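The Case for One Big Plain Table

For three years I have lived in a two-bedroom apartment in Osdale with no dining table. The place came with a breakfast bar, and the breakfast bar came with four stools, and the listing described this as "open living." I believed the listing. I sold my old table before the move for less than I had paid for the chairs, and I have regretted it ever since.

My argument is simple. A home should have one large, flat, plain table in it, and that table should be bought before the sofa, before the television, and well before anything that folds, lifts, extends or hides something inside. I think most people of my parents' age would have found this too obvious to write down. It does need writing down now, judging by the apartments I have been in lately.

Consider what has replaced the table. There is the bar, where everyone faces the same direction and looks at a stove. There is the coffee table, which makes you bend over your plate. There is the desk, which has grown narrower as computers have gotten thinner and now holds a laptop, a cup and very little else. There is the lap. I ate on my lap for most of last winter, and I can report that soup is out, anything needing a knife is difficult, and a conversation with another person doing the same thing is a conversation between two people staring at the carpet.

Between them these surfaces cover most of what a table used to do, and they cover it badly. You cannot cut fabric on a breakfast bar. You cannot leave a jigsaw puzzle out on one either. When my sister and I had to sort through our father's papers, we had seventeen boxes and no place to spread them. We used the bedroom floor. We knelt on it for two days in August, and by the second afternoon we were throwing things out because our knees hurt. Some of those things I would like to have back.

The usual answer is that there is no room. I take this seriously, having measured my own. The living room is eleven feet by fourteen, and a sofa with a chaise takes up the better part of one long wall. But I notice that the sofa was never up for debate. It is eight feet long and does one job. When I am home alone it holds one person and a pile of laundry. A table the same length would seat six, and on the days it was not seating six it would be a place to work, to pay bills, to fix the lamp and to roll out dough. We say there is no room for a table after we have already given the room away.

I looked at floor plans for the new buildings going up in the Grarkwood development, where friends of mine were thinking of buying. There are 104 units. I went through the plans on the sales site one evening, and in 57 of them there is no spot marked for a table at all. The sofa is drawn in. The bed is drawn in, with two nightstands. In several of the larger units there is a little drawn bench at the foot of the bed, for putting on shoes. Somebody decided that the shoe bench was worth the space and the table was not.
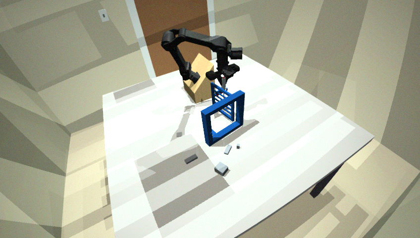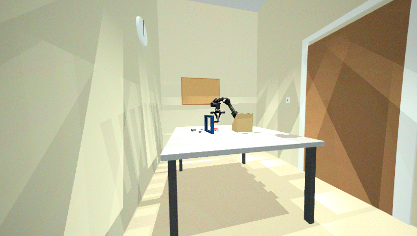 I also want to argue for plainness, which matters nearly as much as size. When I finally went shopping this spring, I started at Hatora, the big furniture store out past the interchange, and I found that a plain table is hard to buy. There were tables with a live edge, where the side is left wavy like the outside of a tree. There were tables with a strip of blue resin down the center. There was one with a glass top over a shelf, so that you could display objects under your dinner. A good number had a thick beam running between the legs at exactly shin height.

All of these are made to be looked at when nothing is on them. That is how furniture gets sold, of course. In a store the table is bare, and a bare plain table looks like very little. At home it is the other way around. A working table is covered most of the time, and what you want from it then is a level top, straight sides so you can push two things up against each other, and legs out at the corners so that a person can sit anywhere. Once there are plates on the resin river, all it does is make the plates hard to place.

Extending tables are the other thing I was steered toward, and I understand the appeal. I grew up with one. It had two leaves that lived in the hall closet behind the vacuum cleaner, and we got them out at Thanksgiving and sometimes at Easter. The rest of the year the table was small. That meant it was always full, and since it was always full we ate in the kitchen in shifts. The large version was there the whole time, in theory. It was used two days out of the year because getting to it took fifteen minutes and two adults. I think this is true of most furniture that changes shape. It settles into one shape, usually the smaller one, and you have paid extra for the hinge.

There are fair things to be said against me. A big table collects junk. Mine will, I am sure. My mother's did, and there was always one end of it given over to mail, batteries and a sewing basket. I used to think of this as a failure of housekeeping. I now think it was the table doing its job. Those things were going to be somewhere, and at the end of the table they were at least visible. The bills got paid. In my current apartment the same pile lives in a drawer, and last year I paid a late fee on a water bill that I had never opened.

It is also true that many people live alone, and that eating alone at a table for six can feel bleak. I have heard this from more than one friend and I do not want to brush it off. All I can say is that eating alone at a bar, facing a stove, is not noticeably more cheerful. And the size of the table has an effect on who comes over. I have invited people to dinner exactly once since moving here. There were five of us and four stools, and I stood. It was a good evening, but I did not do it again, and I am fairly certain that the stools are the reason.

Cost is the strongest objection. New furniture is expensive, and a solid table is more expensive than most. But plainness helps here. The tables nobody wants to photograph are the ones that turn up secondhand. Schools and offices get rid of them all the time. The branch library on Torres Street sold off its old reading tables when it put in the lounge chairs, and they went for less than the price of a decent lamp. I heard about it a week too late. I have nothing against lounge chairs, but I went in afterward to look something up in two large books at once, and I ended up doing it standing at the copier.

That last point bothers me more than my own apartment does. I can fix my apartment. When shared places give up their tables – libraries, community centers, student lounges – they are making the same choice the Grarkwood plans make, on behalf of many more people. They are assuming that a person who comes in will have one device and will want to lean back. Plenty of people will. But the person with a map, or tax forms, or a child with a poster to finish by tomorrow, has been told to go someplace else, and increasingly there is no such place.

I would like to see the people who draw up apartments start with a rectangle, three feet by six at the least, with room to pull out a chair on every side. Put it where the light is. Then fit the sofa in with what is left over. If the sofa turns out to be a small one, I think most households would get along fine, and I would be glad to hear from any that did not.

As for me, I bought one in the end, from an accounting office that was moving to a smaller floor. It is six and a half feet long and has a scratch down one side. To get it in I had to give away the chaise half of the sofa and two of the four stools. The other two stools are holding plants. I have had people over twice since then, and I am writing this at one end of it, with the mail at the other.

More in Opinion

Why I Stopped Buying Storage Bins
Osdale Needs Benches, and It Needs Them in the Shade
The Trouble With Open Shelving
What We Lost When the Hardware Store Closed
In Defense of the Spare Room
Letters: Readers Respond on Parking at Grarkwood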